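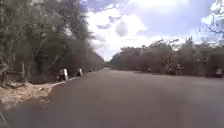 Work in the reporting period concentrated on drainage and edge condition along the Skikov to Iranum road, the first of the 2 sections covered by the grant. The survey of culverts and side ditches was completed in June, and the results have been entered in the asset register. Surface condition is generally acceptable. The remaining defects lie mostly at the margins, where a sandy shoulder like the one along the left side of the asphalt sheds loose soil that can be carried into the ditches. Edge markers were used as reference points for the survey wherever they stand on the margin, and offsets were measured from the pavement edge elsewhere.

1. Drainage survey

The register now holds 588 drainage structures for the Skikov section. Each entry gives location, type, internal diameter or span, inlet and outlet condition, and an estimate of blockage by cross-section. Of these, 105 were graded as needing work before the next wet season. The grading follows the four-step scale agreed at the start of the project, with one change: outlet scour is now scored separately from outlet blockage. Under the earlier method a clear pipe with a badly eroded outlet could receive a good overall grade, which hid several structures that need attention.

Pipe culverts account for most of the low grades. Box culverts are in better condition, although joint sealant has failed in many of the older units and fines are entering through the gaps. Stone-lined ditches have held up well on the steeper ground near Iranum. Unlined ditches on the flat ground have lost much of their depth.

2. Clearing and repair

Clearing was carried out by Sukprasert under the existing term contract. A total of 2622 meters of side ditch was cleared and reshaped to the standard profile. Spoil was removed from the roadside and placed at the approved site. In the first weeks some of it was left on the ditch bank, and the contractor was instructed to remove it at its own cost. This has been done.

Headwall repairs are behind schedule. The precast units supplied in the first delivery did not meet the specified cover to reinforcement and were rejected. Replacement units have been received and tested, and installation has started at the Iranum end. The delay does not affect the ditch work, but outlet aprons cannot be poured until the headwalls are in place.

3. Reken section

Access agreements for the Reken section are complete except at one parcel, where the recorded boundary does not match the fence line. A boundary survey has been ordered. The drainage survey there will use the revised grading scale from the beginning, so no rescoring will be needed.

4. Budget

Spending is below plan, mainly from the late headwall work. No transfer between budget lines is requested. The unit rate for ditch clearing has stayed within the tender price – the rate for apron concrete has not been tested yet, and the contingency line should be kept whole until it has.

5. Next period

Headwall installation will continue toward Skikov, followed by the aprons in the same order. Cleared ditches will be checked again after the first heavy rain, with depth readings taken at the same points as before. The survey crew will move to Reken once the boundary question is settled. A revised schedule for the headwalls and aprons will be sent separately.

Report date: 2021-11-12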